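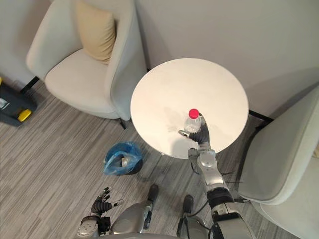

Flirkska group talk, December 11, 2022
Speaker: Nusrat Usmani
Notes only, slides are with Huiling

Slide 1. Title
Say the title once, quickly. It has the word "deformable" in it and people start checking their phones. Thank Rafia Shaikh, who ran most of the sessions, and Lộc Văn, who wrote the labeling tool and would like it known that he also wrote the manual.

Slide 2. The problem
We wanted a two-armed robot to do small housekeeping jobs. Bottles are fine. A bottle has a shape and keeps it. A bin liner has whatever shape it had a moment ago, plus your fingers.
Old approach: estimate where the bag is, plan a grasp, close the hand. By the time the plan is ready, the bag has other ideas. (Pause. If no laugh, keep going.)

Slide 3. What we tried
Zandetti is our name for a policy that is trained on contact first. During a demonstration the operator presses a pedal whenever they believe the hand has hold of plastic. We predict the pedal along with the arm motion. It's one extra output, and it took us most of a year to think of it.
Training set: 183 demonstrations, all from people. Guðlaug Østergaard did the slow ones. Keep them in! The slow ones have the most useful pedal presses.
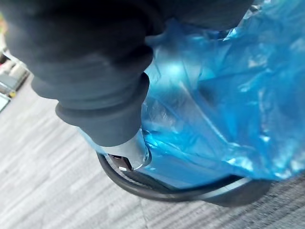 The rim is where the old planner lost most of its runs. From the head camera, plastic over a rim and plastic just near a rim look pretty much the same. Up close you get folds and highlights, and the folds are what the model ends up using. Show the saliency clip if the projector is behaving. Skip it if not, it's a blob either way.

Slide 4. Cameras

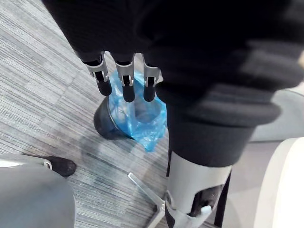
Wrist view with the fingers above the lined bin.

Expect the question about the forearm sleeve taking up so much of the view. Yes, it does. We tried cropping it out and the policy got worse. Best guess: how the sleeve bunches tells the model something about the wrist angle. Huiling has an ablation. Don't promise it by February.

Slide 5. Results
50 test runs for each policy, same room, same kind of liner.
Without pedal prediction: 26 completed.
With it: read the number off the slide. Lộc was rerunning the last batch when I wrote this.
Of the failures I watched, 3 were the hand squeezing air with great confidence. Play one of those. It goes over better than the successes.

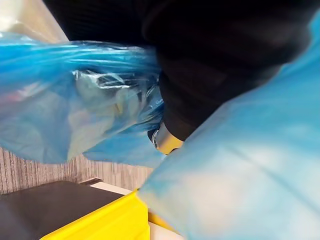 Thin film blocks the wrist view, and then the model has to go on what it saw a second earlier. We give it a short history of frames. A longer history made it hesitate, so we stopped there.

Slide 6. Limits
One room, one carpet. Ngui liners only. Paper bags not tested, please don't ask.
Pedal timing varies a lot between operators. Uditz wants to swap the pedal for a fingertip sensor, and I'd be happy to see the pedal go, having tripped on it twice.

Questions. Rafia takes anything about hardware.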